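About Ustance

Ustance writes and maintains working rules for robot arms that handle household equipment. We do not build arms or sell control software. Our output is a rulebook, a set of test tasks that go with it, and written assessments of how a given controller performs against both.

The rulebook is called the Zuranness Practice. It is used by development teams that need a common definition of acceptable handling before a controller leaves simulation and is loaded onto a physical machine.

What the Practice covers

The current edition contains 159 clauses in 5 parts: approach, contact, grip, release, and records. Each clause states one requirement and names the evidence needed to show that it has been met. A clause that can't be checked from logs or stored views is not published. Guidance that falls short of that test is kept in a separate annex and has no effect on an assessment.

Most clauses are short. Three are given in full to show the style.

Contact, clause 4. The controller shall name the part of the object it intends to touch before the fingers close. A lid, a handle, a jar and a base are separate parts and shall be logged separately.

Grip, clause 11. Where an object is made of parts that can be separated, a grip on one part shall not be recorded as a grip on the whole.

Records, clause 2. Stored views shall include one fixed view of the work area and one view from the hand. A run with either view missing is void and shall be repeated under a new run number.

Limits on speed and force are not set in the Practice. They depend on the arm, the tool and the people who may be nearby, and they belong in the risk assessment for the installation. The Practice requires that such limits exist, that they are written down, and that the controller under test has been configured with them. It does not replace any legal duty or any safety standard that applies where the machine is installed.

How assessments are run

Assessments are carried out in simulation first. A client supplies a controller and a description of the arm. We load both into Drarorier, our simulation environment, which holds a library of rooms and countertop objects. The client doesn't see the room layout before the run.

Each assessment has four stages.

Stage 1 is a configuration check. Joint limits, tool dimensions and stop conditions are compared with the client's documents. Differences are returned to the client and the assessment is held until they are settled.

Stage 2 is the task set. Object positions are varied between runs within a stated range. A full assessment consists of 4000 runs, all of them retained, including voided ones.

Stage 3 is clause review. Logs are checked by script, and flagged runs are then read by two reviewers working separately. If the reviewers disagree, the run goes to a third, whose finding is entered with the other two left in place.

Stage 4 is the report. It lists every clause, the finding for that clause, and the run numbers that support the finding. We don't issue an overall score. Clients have asked for one on several occasions and the answer has been the same each time: a single number would allow a strong result in approach to cover a weak result in release.

Physical trials follow only on request, and are performed at the client's site under the client's own safety rules. Our staff observe and keep records. They do not operate the arm.

Revision of the rules

The Practice is revised once a year. Proposals are open until the end of March. Anyone may submit one, whether or not they are a client. A proposal has to identify the clause affected, give the replacement wording in full, and attach at least one run record that the present wording handles badly. Proposals without a record are returned.

Accepted changes are marked in the margin of the next edition. Withdrawn clauses keep their numbers, and the numbers are not reused. An assessment begun under one edition is finished under that edition.

Independence

Ustance accepts fees for assessments and for training. It doesn't accept payment tied to a finding, and it doesn't assess controllers written by former staff until two editions have passed. The Wouters reading group, which reviews draft clauses before publication, is made up of people with no current assessment before us. Its comments are published with the draft, together with our replies.

Training

A course on the Practice is offered to engineers and test staff. It takes 4 days. Part of the last day is spent writing a clause and then trying to find a run that satisfies its wording while defeating its purpose. Bring a laptop able to open stored run records. The course leads to a record of attendance and carries no license or certification.

Task work in Drarorier

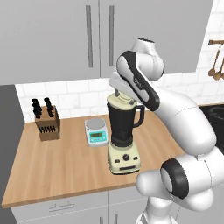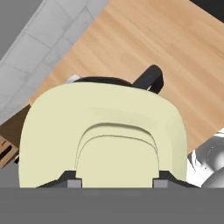
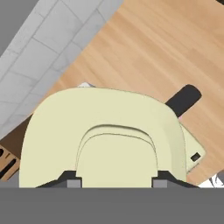 Simulated kitchen views with the gripper at a cream-colored countertop appliance. The first takes in the arm and the counter; the second and third look past the gripper at close range.

Page last reviewed Wednesday, August 11, 2021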